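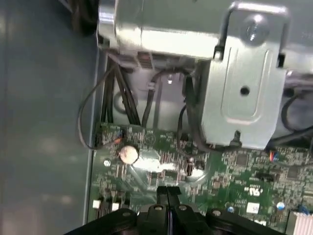 Section 4. Desktop workstations, opened units

Site: Robichaud building, ground floor
Inspected by: Noel Lumbao
Period: April
Result codes: P pass, F fail, C pass with comment, N/A not applicable

4.1 Unit shut down and power cord removed before side panel is opened
P

4.2 Power supply switch in off position during internal work
C. Switch is stiff on the Orex units. Confirm position by eye.

4.3 Wrist strap available at bench and tested this shift
C. Strap tested good at 8:30. The log sheet was missing the previous two entries. Entries are to be made at the time of the test.

4.4 Coin cell seated flat in holder, no corrosion on contacts
P. Replace any cell reading under 3 volts. Used cells go in the marked tub with tape over both faces.

4.5 Internal cables clear of fan blades and heat sinks
F. Asset 969: drive cable resting on the rear fan guard. Rerouted and tied during inspection. Recheck next round.

4.6 Dust on intake filter and heat sink fins
C. Filters on the window side load up faster than those along the corridor. Change interval for that row reduced to 30 days.

4.7 Capacitors free of bulging, leakage or discoloration
P

4.8 Unused expansion slots covered
F. Two units in the accounts area have open slots at the rear. Blanks requested from Dememau. Do not cover with tape.

4.9 No loose screws or foreign objects in case before closing
P

Section 5. Power distribution

5.1 Power strips carry a testing mark and show no heat damage
P

5.2 No strip plugged into another strip
F. Found under the shared desk by the printer. Removed. Supervisor informed verbally; written notice to follow.

5.3 Space heaters connected directly to wall outlets
C. One heater present, unplugged. Owner not identified. Tagged.

5.4 Cords not run under carpet or through door openings
P

5.5 Outlet covers intact
C. Cover at outlet 62 has a hairline crack at the lower screw. No exposed parts. Work order raised with Vadeo, normal priority.

5.6 Electrical panel clear for 36 inches in front
F. Boxed paper stacked against the panel door. Moved during inspection. This item also failed last round. Floor marking recommended.

Section 6. Exits and extinguishers

6.1 Exit route free of storage
P

6.2 Extinguisher gauge in green band, pin and seal in place
P

6.3 Extinguisher suitable for energized equipment within reach of bench
C. Correct type, but the sign is hidden when the storeroom door is open. Relocate sign to the adjacent wall.

6.4 Emergency lights operate on test button
C. Unit over the stairs is dim after a short test. Battery to be replaced.

Open items carried forward: 4.5, 4.8, 5.2, 5.5, 5.6, 6.3, 6.4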